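Ticket: Table setting area, placemat / caddy / bowl problems
Opened by: Hugo Collado
Date opened: June 21, 2021
Product: Miranda place setting kit, supplied by Colladum
Site: Elasar showroom, back corner
Priority: normal, but want it done before the next walk-through
Status: closed (one item moved, see end)

Original report

Placemat won't stay square on the table. Slides when you put the bowl down, slides when you lift the caddy past it, slides if you look at it. Also the caddy rocks. Also the spoons never end up where the setup card says they go. Putting it all in one ticket, sorry, it's the same tabletop and I don't want three threads going.

Setup as per card: wood-grain table, striped mat toward the right, caddy in the middle, one spoon in the caddy, one on the mat, green bowl on its saucer at the top of the mat. Simple enough.

Log

Entry 1
Took everything off and wiped the table. Dry cloth first, then damp, then dry again. Put the mat back on its own, no bowl, nothing. Pushed on one corner with a finger and the whole thing went, no grip at all. Turned it over and same result. So it isn't a right side / wrong side thing, which is what Colladum suggested on the phone. 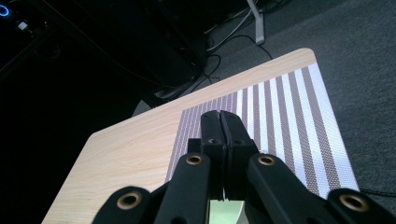

Second thing I wanted to rule out was the edge. Card says leave a margin of bare wood at the far side. If the mat sits too close it catches a sleeve and turns. Kept the margin, still slid. Not the edge then.

Entry 2
Called Colladum again. They asked for the batch. It's batch 10. They say over 2,000 of these mats went out and mine is the first complaint about slipping, fine, doesn't help me. They did say there's a liner sheet that's supposed to be in the box. Checked the box. No liner. Checked the other box, no liner. Asked them to send 2.

Entry 3
While waiting: the bowl. Bowl on bare mat pushes the mat forward every time because you set it down with a bit of forward motion. Tried it with the saucer already down, then bowl straight onto saucer from above. Much better. The mat still creeps but you'd need to be at it all morning. Writing on the card: SAUCER FIRST, THEN BOWL.

Spoon on the mat should be laid at an angle, handle pointing up and to the right. Card drawing has it straight up and down, that's an old drawing, from January I think. Straight is a pain anyway, handle runs into the saucer. Leave it angled.
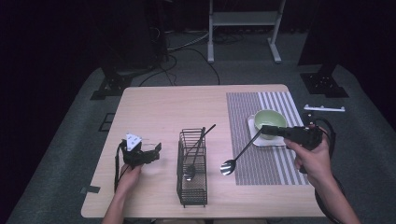
Spoon in the caddy, bowl end down, handle out of the top. It leans and that's OK. Don't try to make it stand up, it won't, there's one spoon in there and lots of room. If the leaning really bothers someone put the napkins in too and it'll have something to rest against.

Entry 4
Liners came. Cut the first one a little smaller than the mat so it doesn't show past the white border. Laid it flat, mat on top, pressed down from the middle outward. Pushed on the corner with a finger again: holds. Put saucer, bowl, spoon back. Holds. Took everything off and on a few times, mat stays square. Calling that part fixed.

Entry 5
Caddy. Rocking is back today, or it never left, depends who you ask. It's light wire mesh so any bend in the base shows up straight away. Emptied it, set it on the flattest bit of table I could find, pressed each corner of the base in turn. One corner is up a hair. Bent it back by hand, slowly, thumb inside and fingers under. Checked again. Up a hair less. Bent it again. Flat enough.

If yours does it: don't use pliers, they mark the black finish and then it's a return. And empty it first obviosuly.

Also please pick it up by the body. Grabbing the top rim pulls the wires out of line over time, the Graketlow caddy went that way and we had to bin it. 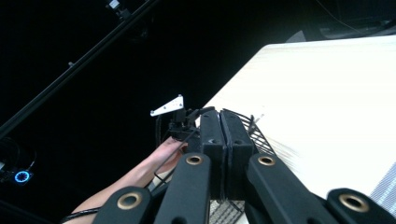 Black wire mesh at the table edge, entry 5.

Entry 6
Left the full setting out overnight. Morning check: mat square, bowl centered on saucer, caddy no rocking when tapped. Spoon on the mat had a water spot, that's just me not drying it properly.

Resolution
Mat slipping: missing liner. Fixed.
Bowl pushing mat: order of setup, card amended.
Caddy rocking: bent base, straightened by hand.
Spoon position: card drawing out of date, new drawing needed. Moved to its own ticket, assigned to me.

Spare liner is in the drawer with the napkins. If you use it tell me so I can order more, Colladum want a minimum order of 2,000 unless it's a warranty thing so I'll have to argue with them again.

Closing. Reopen if the mat starts moving.

H. Collado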